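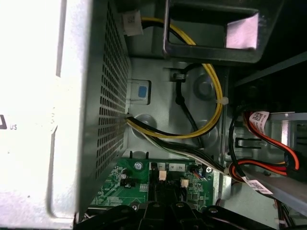
Inside the desktop, with the power wires running beside the vented wall.

[cendis-tapes] Re: Side B running slow, and other questions
From: Mavis Ambrose
To: cendis-tapes list
Thursday, 9:40 pm

Ju-won Seo wrote:

> Hello all. I joined in June and have mostly been reading. I have a box of
> my grandmother's cassettes, mainly kitchen conversations and some singing
> at family parties, and I've started copying them to the computer with an
> old Genen deck. Three questions.
>
> First, side A of most tapes sounds fine and side B sounds like
> everybody is half asleep. Is that the deck or the tapes?
>
> Second, should I be cleaning up the hiss as I record? Sinaga has a
> filter you can leave on the whole time and the preview sounds pretty
> good to me.
>
> Third, how do you all label things? Some of my tapes say "party" and
> nothing else. Five of them say "party."
>
> Thanks, and sorry if this has been covered.
> Ju-won

Ju-won, welcome! What a great box to have. Kitchen conversations are my favorite kind of tape, hands down. People will sit up straight and use their telephone voice for an interview, but put a recorder next to the bread and forget about it and you get the real thing, with the spoons and the arguing and someone coming in from outside halfway through a story and making them start over.

I'll take these in order, more or less.

Side B. If it's most of the tapes and always the second side, I'd look at how the tape is winding before blaming the motor. By the end of side A a sticky old cassette can be packed unevenly, and then it drags the whole way back. Try this with one you don't care much about: fast forward all the way to the end, rewind all the way to the start, let it sit a few minutes, then play side B again. I do it with every tape now before I record a second of it. If it's still slow, swap in a tape you know well, some album you could sing in your sleep, and play both sides. If the album is slow on B too then it's the deck, and you want to look at the pinch roller and the belt. A Genen is pretty easy to get into. Take a picture before you lift anything out.

There is another possibility that took me ages to figure out on my uncle's tapes. Portable recorders with tired batteries run slow while they're RECORDING, and then on a good deck everybody plays back too fast. So if you hit a tape where your grandmother suddenly sounds like a cartoon mouse by the end, the deck is fine. It was the batteries, way back when. You can fix that afterward if there's anything on the tape with a steady pitch. A piano is wonderful for this. A refrigerator hum will do! I corrected a whole side from a refrigerator once and I was so pleased with myself that I called my sister.

Hiss. Please, please record it flat with the filter off. I know the preview sounds good. It sounded good to me too, and I ran my first two boxes through it, and when I went back a year later with better headphones all the S sounds had gone mushy and there was a watery gurgle behind the quiet talkers. One of those tapes has since snapped at the leader and I haven't gotten up the nerve to splice it. So the mushy copy is the only one I have. Keep a plain copy you never touch, and then make a second one and filter that as much as you like for the cousins. Disk space is cheap and the S sounds don't come back.

Also turn your levels down lower than you think. Someone always laughs. You'll have twenty minutes of murmuring and you'll creep the knob up, and then an aunt lets go right next to the microphone.

Labels! My favorite subject, and I know Fitriani Rahman is going to disagree with me because we've been around this one before. I give every cassette a number the moment it comes out of the box, in pencil, on a little paper sticker on the shell, before I've listened to anything. The number means nothing. It isn't the date, or the order they were made in, or who's on it. It's a number. Then everything I find out goes in a notebook next to that number, and the file has the number at the front of its name. Fitriani sorts hers by family first and it works beautifully for her, but she knew who all the families were when she started. I didn't. I had a tape marked "Sunday" that I would have filed under the wrong side of the family for good if I'd gone by the handwriting.

I have 400 in my notebook as of last weekend, and the one I want to tell you about is 302, because it was a "party" tape exactly like yours. It's a Jivutex, the kind with the gray label that peels up at the corners, and all it said was "party 2." No party 1 anywhere. I nearly skipped it. The first side is a radio playing in a room with people talking over it, and you can't make out a thing. I let it run while I did dishes. Then on side B the radio goes off, somebody asks for quiet, and a woman sings the whole of a song that I had only ever heard people on this list talk about. The ferry song, the one with the extra verse! I stood there with the water running. Zahira Osman had been asking after that verse for as long as I've been a member, and I played it to her over the phone that same night and she sang the last line along with it, half a beat ahead.

We still don't know who the singer is. There's a man who says "go on, Nela" or "go on, Bela" just before she starts and I've listened to it so many times that I can hear either one whenever I want. If anybody had relatives living up on the Cendis side by the old mill and the name rings a bell, write to me.

So my advice on your five parties: number them, and don't guess yet. Listen all the way through, including the long dull parts, and write down anything that might pin them down. A song that was on the radio. A baby crying, if you know which baby. Somebody complaining about a road being dug up. I put the minutes and seconds next to each note, which feels fussy on the night and is a gift to yourself later on. And write down where it goes blank too, so that you don't sit through the same silence again, but do run the tape to the very end the first time. Amra Hoxha found her father counting aloud to test the microphone after a long stretch of nothing, and I think that's the only recording of him she has.

A few small things while I'm here:

Break the tabs off the back edge of the shell before the tape goes anywhere near a deck. Both tabs. If you've got a deck with a record button, one day you'll press it.

Clean the heads more than seems reasonable. I do it every other tape, and every tape with the Jivutex ones, which shed brown dust like you wouldn't believe.

Don't throw away the paper inserts even if there's nothing written on them. I've found a recipe, a phone number and most of a grocery list on the insides.

If there's somebody older you can listen with, do that soon and run a recorder while you do it. I got more from my aunt talking over the tapes than I did from the tapes. She named five people on one side from their coughs.

Please tell us what's on the parties, and if your grandmother sings anything with a ferry in it I want to hear about it before anyone else does. Happy to listen to a clip if you're stuck on the speed, just send a minute or so and tell me which side.

Fitriani, go ahead, I'm ready for you.

Mavis

--
cendis-tapes: home recordings, old voices, sticky shells
Please trim your quotes when you reply.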